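Recipes > Drinks > Iced Drinks > Cold Brew Barley Tea

How to make cold brew barley tea by the pitcher

Barley tea has no caffeine, keeps well in the refrigerator and costs very little per glass. This page covers the cold method, with a note on the hot method at the end. We use Calora roasted barley bags, but loose roasted barley works the same way if you put it in a paper filter bag.

What you need

One pitcher with a lid
Two barley tea bags
Cold filtered water
A long spoon

Steps

1. Wash the pitcher with dish soap and rinse it until there is no smell left. Barley tea picks up other flavors easily, especially from a pitcher that has held juice or coffee.

2. Put the bags in first, then pour the water over them slowly. Bags dropped on top tend to float, and one side stays dry.

3. Press the bags under with the spoon. Do not squeeze them.

4. Put the lid on and set the pitcher in the refrigerator. Check the color after two hours. It should be a clear amber.
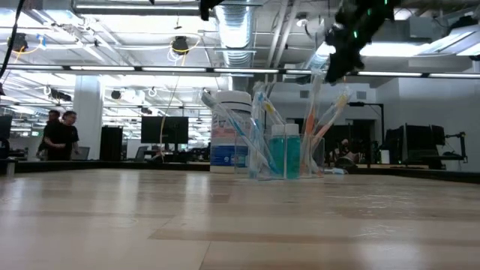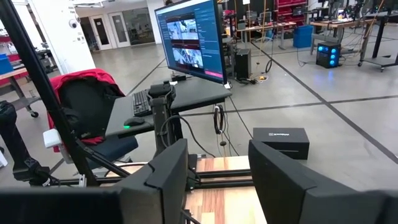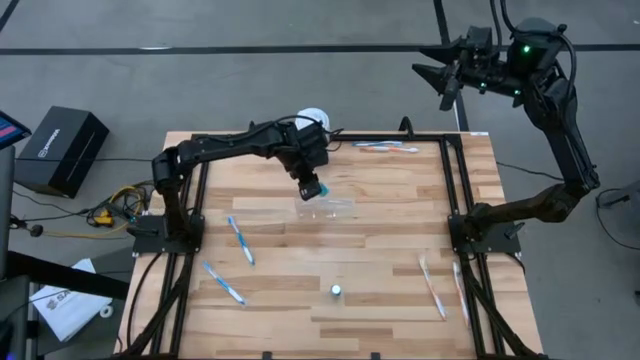 5. Take the bags out when the color looks right. Leaving them in overnight gives a cloudy, slightly sour tea. Rin Kaneko likes hers at three hours, and I usually stop a little before that.

6. Stir once from the bottom before pouring. Some fine powder settles, and it is fine to drink.

Keeping it

Drink it within two days. Barley has starch in it, so the tea spoils faster than green tea. If it looks stringy or smells off, throw it out and scald the pitcher – if the pitcher can take boiling water.

Hot method

Bring the water to a boil in a saucepan, turn off the heat and add the bags. Steep for 15 minutes with the lid on. Take the bags out and cool the pan quickly in a sink of cold water before you pour the tea into the pitcher. The taste is darker and more toasted. Cherry Mae Macaraeg adds a pinch of salt at this stage, which is common in summer.

Milk does not suit the cold version – it comes out thin. For a milk drink, use the hot method with three bags in half the water, then add the milk cold.

Changed October 2022: the cold steeping time used to say four hours. The current bags are ground finer and need less.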